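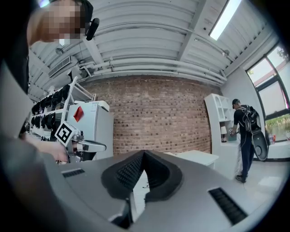

August 2024. Equipment notes, gripper budget

Went through the spend with Aminu this morning before the order window closes. We have 2,351 dollars left in the consumables and small gear line, and anything not committed by the end of September goes back to the general pot. Titilayo wants one list from us, ranked, with a quote against every item.

What we're short of, in the order I'd buy it:

Rubber inserts for the V mounts. We've been using Tonel inserts and the ribs wear smooth on the inside faces well before the rest of the part goes. Tonel will do a box for 830 delivered. Amarachi asked whether we could cast our own. Probably, but she'd lose a fortnight to moulds and we'd still be buying the compound. Buy the box.

Marker tags. Printing them in-house is fine for the print itself, it's the backing that lets us down. The corners lift, the tag sits a hair off square, and then the pose estimate drifts and someone spends an afternoon blaming the calibration. Endard sell rigid blanks, 71 for a pack. One pack to try. If they stay flat through September I'll put more on the next list.

Backpack straps and padding. Babatunde did a full shift in the rig and says the shoulders are the problem, not the weight. Replacement harness from Trellau is 1,000, and I can't find anything cheaper with the same mounting pattern. Theresia thinks we could pad the existing straps and hold off. I'd still rather buy it, seeing we plan to run longer sessions in spring.

Adds up to 1,901, leaving 450. Freight on the harness isn't in that -- Trellau quote it separately and haven't replied yet. Chase them.

Not buying this round:

A third headset. The operators who want voice prompts have them and the rest work off the written task sheet. Leave it.

Lighting. Talked this over for longer than it deserved. Windows down one side and fluorescents overhead means exposure swings as the operator turns, worst when they face the glass. Aminu's suggestion is a roller blind, which is a facilities job and shouldn't come out of our line at all. He'll put the request in.

More grippers. Abubakar have a new model with a longer nose and better venting. Colour brochure, no price on it, never a good sign. Needs to go in as capital next year. Before then we need an actual figure for hours per gripper per week, and the booking sheet can't give us that because half the entries have no finish time. Everyone please fill in the finish time.

Open items

Aminu -- blind request to facilities.
Amarachi -- measure a worn insert against a new one so we have a replacement interval to put in the budget.
Babatunde -- confirm harness size with whoever else will be wearing it, before we order.
Me -- Trellau freight, then the ranked list to Titilayo.

If the freight comes back over 450 the Endard tags stay on and the harness waits for the next round.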